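Follthorpe Votes to Keep Its Noon Whistle, Moves It to 12:18

The town of Follthorpe will keep its noon whistle, the council decided on 22nd July, and will from now on blow it at eighteen minutes past twelve.

The vote, which came at the end of a meeting that outlasted both the coffee and the air conditioning, settles a quarrel that has been running since the spring. On one side were residents who believe a noon whistle ought to be heard at noon. On the other were residents who live next to it.

For those new to town, the whistle sits on the roof of the old Bredier cannery on Water Street. The cannery closed long enough ago that most people under forty know it as the place with the carpet outlet on the ground floor. The whistle stayed on the town's books, listed between a snowplow and a set of folding chairs, and has been blown every day at noon except for one stretch when a family of starlings had the use of it.

Trouble began when the upper floors were turned into apartments. The brochure promised "the character of a working riverfront." The new tenants moved in, and at noon the following day they got the character of a working riverfront at close range. By the end of their first month they had sent the town 88 written complaints, several of them timed to arrive at 12:01.

The town tried to be modern about it. It hired Veruline, an acoustics firm, to measure the whistle and suggest something gentler. Veruline's report ran to 167 pages and cost more than the snowplow did. It found that the whistle was loud. It also found that it was loudest on the side where the apartments are, that it could be heard with the windows closed, and that dogs in the area "show awareness of the event."

The firm offered a recorded chime as a replacement. A trial was held in the park behind the library, and the chime was played for an audience that had mostly come for the free lemonade. Reaction was mixed. Several people said it sounded like a dishwasher finishing. One man checked his phone, then apologized to the people near him, who were checking theirs.
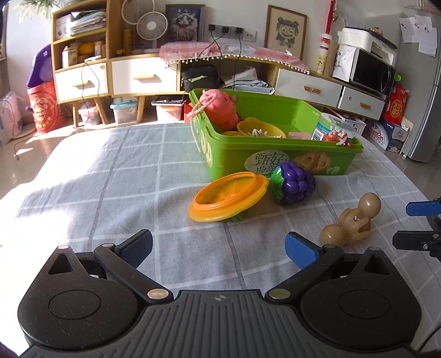
Tae-yang Min wrote to this paper the same evening to say that the chime had been perfectly pleasant and that this was what was wrong with it. "A whistle is supposed to interrupt you," the letter went on. "If I wanted to be soothed at lunchtime I would eat somewhere other than my desk." The letter was read aloud at the next council meeting, where it got the only applause of the night, and at the one after that, where it got a little less.

Opinion in the Water Street apartments was never as solid as the complaints made it look. A number of the 88 turned out to share the same paragraph, including the same misspelling of "tympanic." Other tenants said they had gotten used to the whistle, or had begun to use it to tell when the laundry was done. A man on the third floor told the council he had bought special drapes, and that if the whistle went away he would like somebody to discuss the drapes with him.

The pro-noon side had its own difficulties. A petition to leave the whistle alone collected plenty of names, but when the clerk went through them, a fair share belonged to people who live in the next town over. They can hear the whistle too. They explained that they had been setting their clocks by it for years and felt they had a stake, though they stopped short of offering to pay for its upkeep.

That upkeep is no small thing. The whistle runs on compressed air, and the compressor is housed in a shed that also holds the Founders Day float. Each September the float has to come out so the compressor can be serviced, and then the compressor has to be worked around so the float can go back in. This has produced a dent in the float, which was repainted as a hill.

The idea of moving the whistle came up almost by accident. Someone at the July meeting asked whether it had always blown exactly at twelve, and the clerk was sent to look. She came back with a cannery logbook showing that, for most of the plant's working life, the whistle blew at 12:18. The cannery had run a staggered lunch so that its workers wouldn't meet the workers from the Noh brick yard in the sandwich line. When both places closed, the town took over the whistle and rounded it down.

This put everyone in an awkward spot. The people who had been defending tradition found that they had been defending the wrong eighteen minutes. The people who wanted change were being offered some, but it was the same whistle, at the same volume, a bit later in the day. There was a long silence, which one councilman suggested be entered in the minutes as a point of comparison.

In the end the 12:18 plan passed five to two. A rubber collar will be fitted to take some of the edge off, on the advice of page 80 of the Veruline report, the one page that anybody at the meeting quoted from. The two votes against came from opposite directions. One member wanted the whistle gone, and the other wanted it blown at noon and again at 12:18, to be safe.

Reactions on Water Street the next day were calm. The carpet outlet has announced a 12:18 sale. The diner on the corner, which for years has given a free slice of pie to anyone seated when the whistle goes, said the offer would stand, though it expects to go through more pie now that the lunch crowd will have had time to find a chair.

The elementary school has asked to be told well ahead of the change. Its lunch period ends at a quarter past, and teachers have long relied on the whistle to get the slower eaters moving. The principal is looking into a bell.

As for the name, the council discussed whether it could go on being called the noon whistle. A motion to rename it the Water Street Midday Signal failed for lack of a second. Town signs will keep the old wording, and the new time will be added on a small plate underneath. The plates have been ordered. The first batch came back from the printer reading 12:81, and the clerk has sent them in again.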